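Share this entry (4)
Comments: 6

Dec 7, 2018
Skudport open day, pick and place demo

Writing this up while I still have my scribbles. We were at Skudport for most of the afternoon, two of us, and I spent nearly all of it at one table at the back while the rest of the building was handing out mugs and tote bags. The question I went with: is there anything here we'd want for the small parts bench, or is it the same show we saw in March with a nicer handout?

Short version for anyone skimming: the arm is fine. The claims around it are bigger than what got shown. I would not ask for a quote yet.

The pitch

The host gave a talk before anything moved. The task is called Flundley on their slides, which seems to be their name for the whole package (arm, gripper, cameras, the software that learns the motion). According to the talk it was trained on 111 demonstrations, each one a person guiding the arm through the job. After that it is supposed to handle "everyday objects in everyday places." I wrote that down word for word and put a question mark next to it.

I asked how many different objects were in those 111. Answer: "a range." Asked again, and got "several toys." So a range of toys. Asked if the table was the same table for all of them. Yes. Same curtain behind it? Yes. That's a narrow slice of everyday places.

To be fair to them, the host didn't dodge once I'd asked plainly. The slides did the dodging.

The runs

Job was to reach down to a toy car, take hold of it, lift it, and set it down in a spot the host pointed to on the laptop. I got a place at the front for six runs. My notes, cleaned up a little:

1. Good. Slow approach, good grip, car put down about where asked.
2. Good again, same car in close to the same position. I asked whether it could be turned. "We'll get to that."
3. Car turned a quarter. The arm went down, stopped, came up, went down again. Got it on the second go. The host counted this as a success. I counted it as a success with an asterisk.
4. The yellow sports car, sideways on, nose to the right. Fingers came in from straight above the roof, so low over it that the cabin all but disappeared behind them.

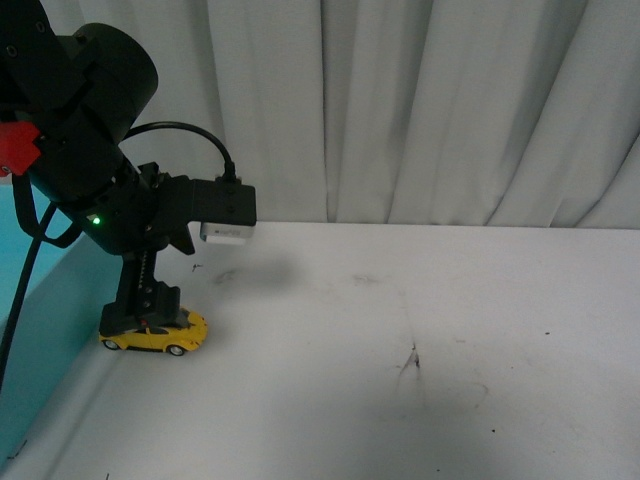

5. Same car, moved further out on the table by a visitor. Missed. Fingers closed short of it and the arm lifted with nothing, then carried on to the drop spot and opened up as if it had something to let go of. This bothers me more than the miss. A miss I can live with. Not knowing it missed is how you get a bin with gaps in it at the end of a shift.
6. Car put back where it started. Good.

So four clean, one on the retry, one miss. Their handout says "reliable." With six runs I can't say reliable or unreliable, and neither can they if that's how they count. I asked for a longer log and was told it could be sent on. Will believe it when it's in the inbox.

What I looked at between runs

The rack on the gripper. Toothed, running down the middle of a vertical rail, out in the open. Our bench makes a lot of fine dust and I'd want a cover over that before it came anywhere near us. Asked about cleaning, got "wipe it down," which I take to mean they haven't had to.

The cable to the camera module. It goes up and over in a loop from the wrist. Fine on an open table. On our bench it would find the lamp arm inside a day. Could be tied down, I suppose, if there's enough slack left for the wrist to turn. Didn't get to try.

The table. White, with scuffs and smudges on it. I rather liked that, a spotless one would have made me more suspicious. But I'd want to know if marks like that ever confuse it, and the host didn't know. The plain curtain must make life a lot easier for the cameras. Ask them to do it with our shelving behind and see.

The wrist view

They had the wrist camera feed up on the laptop and I'd say this was the most useful part of the visit. You see what the thing has to go on. Two fingertips, a bit of table, the curtain. If the car isn't in there, the wrist camera can't help at all and it's down to whatever the other view gives it.

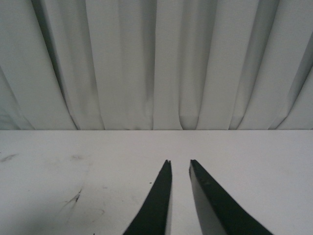 Wrist camera, fingers open, nothing between them. Scuff marks on the left.

I asked whether the system uses this view to check that it's holding something after the fingers close. The host thought so. Run 5 says otherwise, or says it checks and doesn't act on the answer. Somebody should put that to them in writing.

Also noticed the tip of the left finger looks a bit chipped at the very end. Could be how it's made. Worth asking what a pair of fingers costs and how often they go, because the handout is silent on spares.

Compared with Desel

I know there's a soft spot here for the Desel unit and I don't want to be unfair in either direction. Desel is dumber. You teach it a point and it goes to the point, and if the part isn't there it closes on air. But it has a switch that trips when it closes on air, and it stops, and a light comes on. For our bench I'd take that today over the clever one.

The Jankauskaitė fixture would fix the position problem anyway. If every part arrives in the same spot, most of what Flundley is selling is something we don't need. If we ever drop the fixture, different talk.

To do

- Get the long run log. All runs, misses included.
- Written answer on the grip check.
- Price and life of fingers.
- Ask if we can bring our own parts for 2 hours. Small dark ones, the shiny clips, nothing with wheels.
- Send back the parking pass, it's still in my coat.

Coffee was decent. The tote bag has already lost a handle.

Recent entries
Desel unit, second week on the bench
Dust in the linear rails, again
Jankauskaitė fixture, shim notes
Lamp arm replacement
Skudport visit, March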